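January, 7.20 am

Left-hand gripper on the Tetus pair still closing late. Logged it last night after the second batch and slept on it. Started this morning with the linkage, as Zeeshan suggested.

Backed both pivot pins on the left jaw off a quarter turn and worked the jaw through its travel by hand. Slight bind near full open, none near closed. Cleaned the pins with isopropyl, no lubricant — Gurkis are firm about that in the service note, and the last lot of grease ended up on the pads. Retightened. The bind is lighter but I can still feel it.

Pads next. The blue facing on the left jaw had lifted at one corner. Peeled it, scraped the backing and bonded a new one from the Frade packet. Clamped for 20 minutes. The right pad is sound and stays on. I would sooner change them as a pair, but Reshma has the remaining stock and is not in until the afternoon.

9.40 am

Ran the open-close cycle 200 times on the bench, no load. Late closures: 19 before the pin work, none now. That says little about fabric. Bench cycles never do.

Zero offset had drifted by 28 counts on the encoder. Reset it and wrote the old value on the masking tape inside the case lid, under Xolani's.

11.15 am

Fitted up and moved to the bedroom for the bedding check. Folded duvet on a fitted sheet, both jaws wide open for the first approach. The duvet is the harder item for this unit: thick, rounded at the back, and the grip has to start low on the near edge.
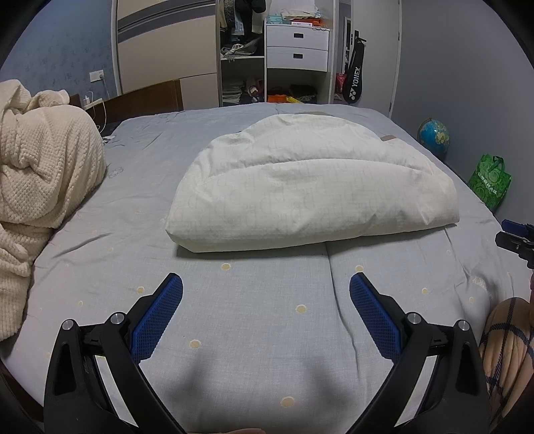

*Jaws at full open before the first duvet grip, blue pads facing in.*

To do: ask Reshma for a pad for the right jaw. Ask Touran whether the Seron firmware stores the zero offset through a power cycle or whether I have to enter it again each time. Recheck pin torque after the next batch and enter both readings in the maintenance sheet, left jaw first.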